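Wenudus towel set, README

Maintained by Isla Te Moana and Flynn Bright. Last edited October 30, 2016.

What it is

A collection of 232 short clips about grey towels on a white table. If you were hoping for tea towels, see the Luder set, which has stripes and a better social life.

Contents

clips/ – 232 files, one attempt at a towel in each
notes/ – plain text, in Vaughan's spelling
splits/ – 121 clips to learn from, the rest to test on
skip.txt – 17 clips we would rather you left out

Labels

Each clip gets one state for its first moment: flat, folded or heap. Lindsay Rakena and Shayne Prendergast labelled everything separately and disagreed mainly over what counts as a heap. The rule since April: if you can't follow the border all the way round, it's a heap. A ripple is not a fold. Shayne has asked for this to be recorded as a compromise.

Known problems

Grey varies a good deal with the light, so don't sort by colour.
The hanging loop is small and pale and goes missing in heaps. The loop field says "unsure" more often than we'd like.
In version 2 the file names start at zero. Sorry to everyone at Merrick.

Terms

Free for teaching and research. Please cite as Wenudus, Stondville. Corrections to Flynn, complaints to Vaughan Donnelly.

Sample views

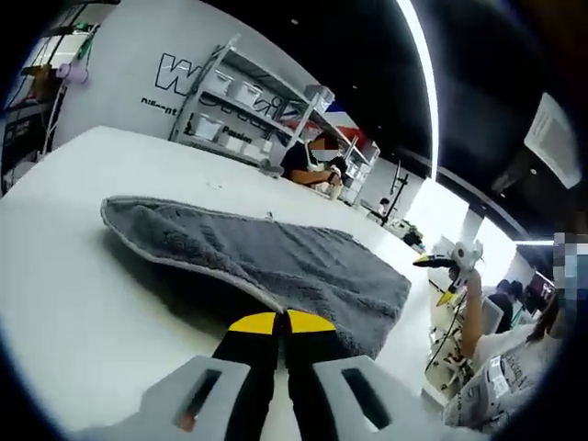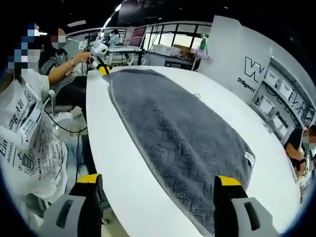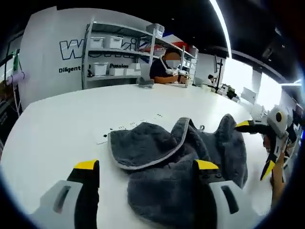

Grey towel with its lighter border. The last view is a heap by anyone's rule.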